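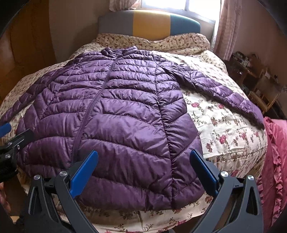

Nektarios thinks the lawyer's confession comes too early, and he wrote as much across the top of chapter nineteen before handing the whole stack back to me. By the time the reader gets to the trial, he says, there is only one question left open, and it is the least interesting one. I was cross for an evening and then I got out the index cards.

Notebook, December, a little after six in the morning. Coffee made, heating not yet on.

Where the draft stands: 544 pages in the typescript, which is too many for a courthouse mystery set in a town as small as Embridge. The agreed length is closer to 500 and I'd like to land under it. The last full read-through left me with a page of complaints of my own, and nearly all of them sit in the middle, between the finding of the ledger and the first day of testimony. So Nektarios and I are unhappy with the same stretch of the book, and that is a comfort of a kind.

What I tried yesterday. I laid the cards for chapters fourteen through twenty-three along the hallway floor and moved the confession from nineteen to twenty-two. That puts it after Judge Sotiropoulos has thrown out the ledger, so that when old Clarkholm finally tells his daughter what he did with the money, she already knows she can't use any of it in court. I like that very much. She has spent the whole book wanting him to talk, and then he talks on the one night when it can do her no good!

Trouble this makes, in the order I noticed it:

The scene at the boathouse (chapter twenty) has her quoting him. She can't quote what she hasn't heard. I could give the line to her uncle, who is standing right there with nothing to do, and I have been looking for a reason to keep him in the book anyway.

The letter from the Betar Lumber Company arrives in chapter seventeen and currently makes sense only if we know about the payment. Either the letter gets vaguer or it moves too. I would rather leave it alone and let it be puzzling for 5 chapters. Readers of this sort of thing are patient people as long as they trust you to come back for what you dropped. I certainly am, when I'm the reader.

Chapter twenty-one goes soft. It was the quiet chapter after the big one, all porch and rain and the two sisters shelling peas, and now it is the quiet chapter before the big one, and it needs a little more worry in it. Started on this last night and got two decent paragraphs. The younger sister asks whether their father ever locked his desk when they were small, and the older one takes a long time to answer. Leave it there, I think. Don't explain.

Then there is the voice. I have been writing Clarkholm's confession as a speech, and it runs to four pages, and I read it aloud in the kitchen and ran out of breath and belief at about the same moment. A man of seventy-eight who has kept quiet for half his life doesn't suddenly come out with paragraphs. Tried it again as bits and pieces, with him fussing over the stove the whole time and telling her to mind the handle on the pot. Much better, and 200 words shorter. The pot can stay.

For whoever picks up the copy in the shared folder: please don't correct the dates in the ledger entries. I know the third one is out of order. It is supposed to be, and the clerk on the stand gets caught by it in chapter twenty-six. Do correct my spelling of "subpoena," which I have managed three ways in one chapter.

Still undecided: whether the prologue survives. It's a pretty thing, the river and the fire and the bell ringing, and I wrote it first, so of course I'm fond of it. Nektarios Dimitriou has put a small question mark beside it and nothing more, and I have known him long enough to be nervous about a small question mark. I'll read chapter one cold tomorrow, without it, and see whether I miss anything.

To do next: retype nineteen without the confession and find out what the chapter is now for. Fix the uncle. Look up how a county judge would word a ruling on a damaged exhibit, and ask at the law library if I can't find it. Return the borrowed trial transcripts, overdue since before the first frost.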